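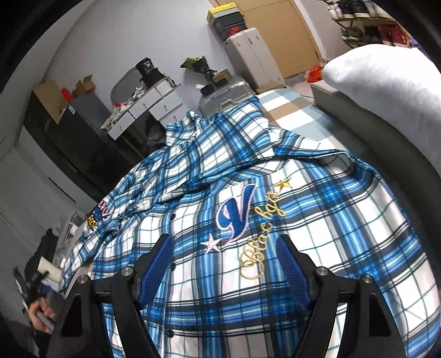 When does a polling place have to be inspected before an election?
The walk-through is done after the building has agreed to host and before the supplies are delivered, so there is still time to fix a door or move the room. A second, shorter look is done the evening before voting.

August
By Remigiusz Kozłowski

Polling Place Inspection Checklist, With Comments
Site: Briltow Community Hall, Flirnavar County
Backup site: Bañez Street School, gym entrance
Registered voters assigned: 3755

Items are marked OK, FIX, or ASK. FIX means the county or the building has to do something before the supplies arrive. ASK means I could not settle it on site and someone at the election office has to answer. Comments are mine unless initials are given.

PARKING AND APPROACH

1. Accessible parking spaces marked and close to the voter entrance. OK
The paint is worn but can be read. The signs on posts are in good shape.

2. Path from parking to door is firm, level, and clear. FIX
One slab of the walk has lifted near the flower bed. A cane or a walker would catch on it. The building manager says he can grind the edge down. If it is not done by the evening check, put a rubber ramp over it and a cone on each side.

3. Curb ramp present and not blocked. OK
The recycling bins are usually kept at the foot of the ramp. They were moved while I was there. Remind the building to leave them on the kitchen side through election night.

4. Curbside voting space picked out, with a sign and a way to call a poll worker. FIX
Space is fine. The sign from the primary has the old phone number on it. Order a new one and throw the old one away so it does not get packed again.

5. Outside lights working at opening and closing. ASK
The lights are on a timer. The polls open at 7 and the judges get there well before that. I was told the timer can be reset but the person with the key to the box was away.

6. No-campaigning line measured and marked. FIX
Measure from the voter entrance, along the ground. At the last election the chalk line was measured from the kitchen door and a sign had to be moved during the morning rush. Use the tape in the supply trunk. Check the distance on the card inside the trunk lid and do not go by memory.

ENTRANCE AND DOORS

7. Voter entrance is the accessible entrance. OK
Everyone uses the same door.

8. Door can be opened with one hand and without much force. FIX
The closer is set too tight. The manager will adjust it. If it is still stiff on the evening check, have a greeter at the door all day. Do not prop it with a chair. It is a fire door.

9. Threshold is low and mats lie flat. OK
The large mat curls at one corner. Tape it or roll it up.

10. Exit doors unlocked from the inside and clear. FIX
Folding tables were stacked in front of the rear exit. They have to go into the storeroom before equipment comes in. The precinct judge should walk to every exit and push it open before the polls open, and write the time in the log.

11. Exit signs lit. OK

VOTING ROOM

12. Room is large enough for check-in, booths, and the ballot scanner without lines crossing. OK
The layout used in the spring worked. A copy is taped inside the supply trunk. Voters come in on the left, check in along the stage, vote along the windows, and scan on the way out.

13. Booths face so that no one can read a ballot over a shoulder. FIX
The window side is open to the sidewalk. Blinds are fine on all but the end window, which is missing its cord. Turn the end booths to face the wall or cover the glass with paper. The paper must be plain.

14. Accessible booth has room to turn a wheelchair and a clear view from the judges' table without a view of the screen. OK
Do not let this booth end up behind the scanner. It tends to drift there when someone needs the outlet.

15. Chairs for voters who cannot stand in line. OK
The hall has plenty. Put a few at the check-in end as well as by the door.

16. Campaign or issue material removed from walls and bulletin boards. FIX
There was a flyer in the hallway for one of the proposed amendments. It was on the hall's own board and had probably been up for weeks. It has to come down or be covered, and so does anything about the fire district levy. Neutral notices from the county may stay.

17. Room temperature can be controlled. ASK
The thermostat is in a locked cover. In August it matters. We need the code or a person who will be in the building all day.

BALLOTS AND POSTED NOTICES

18. Sample ballot posted where voters can read it before check-in. OK
Use the stand near the coat rack. Do not tape it to the door glass, where it curls in the sun.

19. Full text of each proposed amendment available. FIX
The ballot carries only the short title and summary. Voters ask for the full wording, and the judges may not explain it in their own words. The county prints a packet. Last time we received one copy and it walked off with someone before lunch. Ask for 2 and clip one to the judges' table.

20. Ballot storage can be locked, and only the judges have the key. FIX
The closet lock works, but the Jivadness dance group also has a key to that closet for its costumes. Use the county padlock on the hasp and log the seal number. The dance group has been told and has no trouble with it.

21. Starting supply of ballots agreed with the office. ASK
We were sent 500 for the first delivery in the spring and almost ran out before the second one came. I have asked for more up front. No answer yet.

22. Provisional ballot table apart from the check-in line. OK

ELECTRICAL AND EQUIPMENT

23. Outlets tested. FIX
The outlet under the stage is dead. The one by the piano works but is on the same circuit as the coffee maker. Coffee goes in the kitchen.

24. Cords taped down or run along walls. OK
Use the wide tape from the trunk. The hall asks us not to use duct tape on the wood floor.

25. Scanner stands on a level floor away from heaters and sinks. OK

26. Backup power or written plan for an outage. OK
Plan is in the judges' binder. Ballots go in the auxiliary slot until the power is back. Flashlights are in the trunk and need fresh batteries.

27. Cell signal at the judges' table. OK
Weak by the stage and good at the table. The wall phone in the kitchen works as well.

HEALTH AND EMERGENCY

28. First aid kit stocked. FIX
Bandages were there but nearly everything else had expired. The office will send a new kit with the trunk.

29. Fire extinguishers hung, tagged, and in date. OK

30. Address of the building posted next to the phone. FIX
Callers give the name of the hall, and dispatch needs the street address. Write it in large letters.

31. Restrooms open, accessible, and stocked. OK
The grab bar in the accessible stall is a little loose. Reported to the building.

32. Poll workers know where to send voters if the building has to be emptied. ASK
The parking lot across the street is the obvious place but we do not have written permission from the owner. Ballots and the scanner come out with the judges only if it is safe to take them.

EVENING-BEFORE CHECK

Go back over items 2, 5, 8, 10, 13, 16, and 23. Initial each one on the paper copy. If the walk or the rear exit is still not fixed, call the office that night. The backup site at Bañez Street School can take this precinct, but signs have to be put up at both buildings and the notice has to go out before the polls open, so the call cannot wait until morning.

OPEN COMMENTS

Item 16: The hall manager asked whether a church group's poster for a pancake supper has to come down. It does not.

Item 20: Spare padlock key is in a sealed envelope at the election office. Sign for it.

Item 32: Letter to the lot owner is drafted and waiting for a signature.

Questions or corrections: Flirnavar County Election Office, Polling Place Desk | © Flirnavar County | Back to top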